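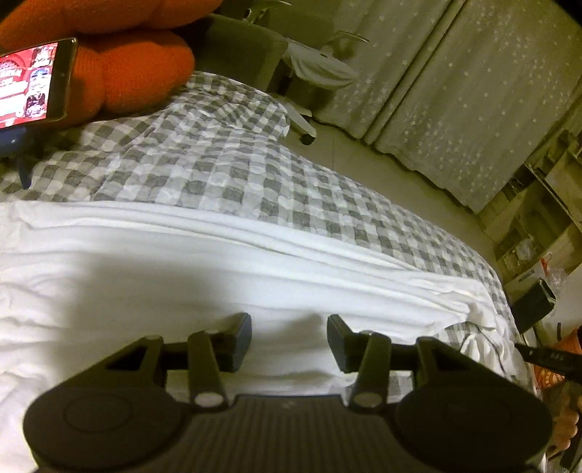

Pakine hand-held gripper over a folded-back sheet and a checked duvet.

I have been using the Pakine for 11 evenings now and have enough notes for a first review. The unit is the two-finger kit from Prekent, bought at list price with the 2-year service plan. Firmware was whatever it shipped with. I updated once, in October, and saw no change in the logs.

My interest is bedding. Most of the published demos for this class of tool use blocks and cups, which tell you little about fabric. A duvet has no fixed shape, the grasp point moves as you approach it, and a bad pinch picks up the layer underneath as well. My standard task is folding a sheet back over the duvet, then undoing it.

Mechanically the Pakine is good. Each finger is a thick angled bar with a squared, flat tip, carried on a short lever arm that turns on a metal pivot pin. I measured no play in the pins when the kit arrived and none last night. The flat tips suit a folded hem. On a single layer of puckered cotton they slide unless you come in low and close late. Prekent sells a softer tip set, which I have not tried.

Weight is the main complaint. I can do six folds before my forearm starts to affect the data, and the later trajectories show it as a slow droop at the end of each pull. Seo-ah Won, who runs the same kit on towels, rests her elbow on the mattress between takes and gets cleaner curves than I do. I have copied her.

I have logged 1,817 grasps. The export goes to Vorneda, the hosted service that comes with the kit, and this is the weakest part of the package. Uploads resume properly after a dropped connection, but the finger width channel is resampled without a warning, and you have to dig through the settings to get the raw values. Support answered my ticket in two days with a correct but very short reply.

I also had a Khurana on loan for comparison. It is lighter and its trigger is smoother, but the fingers flex under a sideways pull, and the width reading drifts when they do. For rigid objects I would take the Khurana. For sheets I am keeping the Pakine.

Still to do: the soft tips, a fitted sheet with elastic corners, and a proper check of the width calibration against feeler gauges. I will post the calibration numbers separately, along with the script I use to read the raw export.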